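Questions I get asked about my sandwich round

I run a small sandwich and cake delivery in Dristska, mostly to offices and workshops along the Gill road. These are the things people message me about most, so I've put them all in one place (please do still message me, I like a chat!).

Where do you deliver?

Anywhere in Dristska, plus Zurkivlow on Tuesdays and Fridays. If you're out past the level crossing, ask me first, as it depends on who else is ordering that day.

When do I need to order by?

By nine in the morning for the same day, or by six the evening before if there are more than ten of you. I once had an order for 115 rounds land at twenty to nine and I said yes, which I won't be doing again.

Do you have a minimum order?

No minimum in town. For Zurkivlow it's 30 pounds, but you can club together with the people next door and plenty do.

What bread do you use?

White, malted and a seeded one, all from Clilarier, the bakery by the bus station. I'm there when they open and the bread's cut the same morning. Gluten-free is fine with a day's notice, but it's made in the same kitchen as everything else, so please don't order it from me if you have coeliac disease.
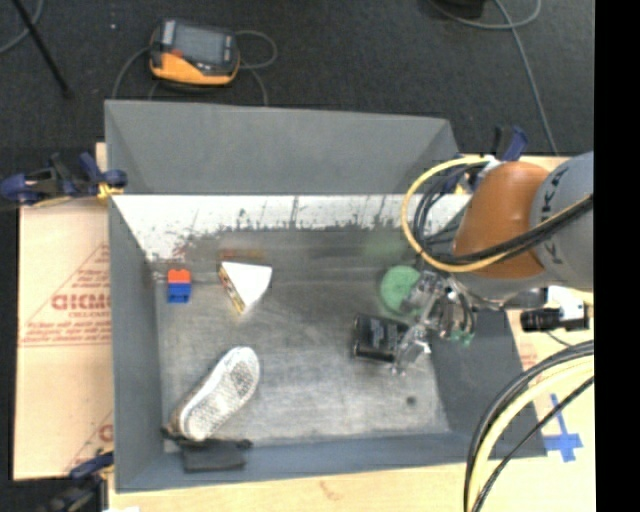

Can I have my order on a platter instead of individually packed?

Yes, and for meetings I'd say go for it, you'll get a bit of everything and it looks lovely on the table. Platters feed six and cost 50 pounds with cake, or a bit less without. For people grabbing lunch at different times I'd stick with single packs, the wedge-shaped sort, like the one with the plain white triangular face and the printing down its narrow side. They stand up nicely in a work fridge, and you can put your initials on the white part, which saves arguments.

Will you leave things out?

Happily. No onion, no mayo, no butter, just write it next to the name. Swapping fillings is fine too, although prawns are 90 pence extra.

How long will it keep?

Eat it the same day. In the fridge until you want it, please, and not on the windowsill (you know who you are).

How do I pay?

Card or cash when I drop off, or I can invoice monthly if you order every week. Prices were last changed on March 14, 2023.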